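Greteck Computer Recycling and Repair — Frequently asked questions

Last updated June

What do you take?

Desktop computers, laptops, small servers, monitors, keyboards, mice, routers, cables and loose parts. It doesn't matter if they work. We don't take printers, televisions, microwaves or anything with a cracked or swollen battery. For those, use the council site on Bultum Road.

Do I need to book?

Not for one or two items. Bring them to the side door on Skidik Lane during opening hours and ring the bell. If you have more than 5 machines, please email first so we can clear some floor space.

Is there a charge?

Dropping off is free for households. Businesses pay for collection, and the price depends on distance and weight. We'll give you a figure in writing before we come.

What happens to my data?

Every drive is either wiped or shredded. Drives that pass a health check are wiped and may be used again. Drives that fail are shredded, and so is any drive if you ask us to do it. You can also take the drive out at home and keep it. We accept machines without drives and it makes no difference to us.

Can I have a certificate?

Yes, if you ask when you drop off. It lists the serial number of each drive and how it was dealt with. We email certificates within 7 working days. We can't produce one afterwards for a machine that came in without a request.

What do you do with the parts?

Machines that are worth repairing are repaired and sold. The rest are taken apart by hand. Plastic covers and air shrouds, metal panels, boards and wiring all go into separate bins, and each bin goes to a different buyer.

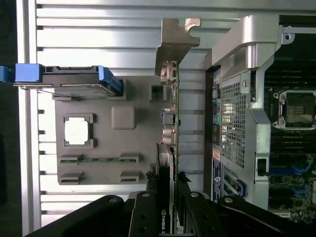
Grey air shroud and drive bay with blue plastic handle.

Small clips and handles tend to go missing before a machine reaches us. If you still have them, put them in a bag and tape it to the case.

Do you sell second-hand parts?

Yes. Memory, graphics cards, power supplies and cases are on the shelves in the front room. Prices are on the stickers and we don't haggle. The list on our website is updated on Wednesday, so something may have gone by the time you get here. We will hold an item for 2 days if you phone.

Will a card fit my computer?

Bring the make and model of your computer, or a clear photo of the inside with the side panel off. We need to see which slots are free and how much room there is in front of them. The power supply matters too — the rating is normally printed on its label.

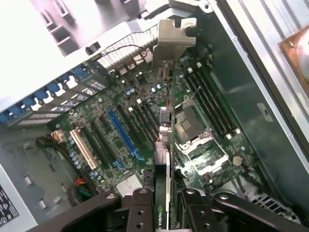 Older office desktops are often short of spare power leads, and this catches people out more than the slot does. If you're unsure, ask before you pay.

Are the parts guaranteed?

Parts marked "tested" can be returned within a month if they fail. Parts marked "as seen" can't be returned. Keep your receipt in either case.

How much do you handle?

Last year we took in 425 desktop computers, and nearly half were sold on in working order. We don't keep a count of cables or keyboards.

Can I bring a school group?

Yes, in term time and in the morning only. Sihan Xiong arranges visits and will send you the safety notes. Children need closed shoes.

Where can I park?

There are loading bays outside the Zeng building opposite. Don't block the side door, as the collection lorry uses it.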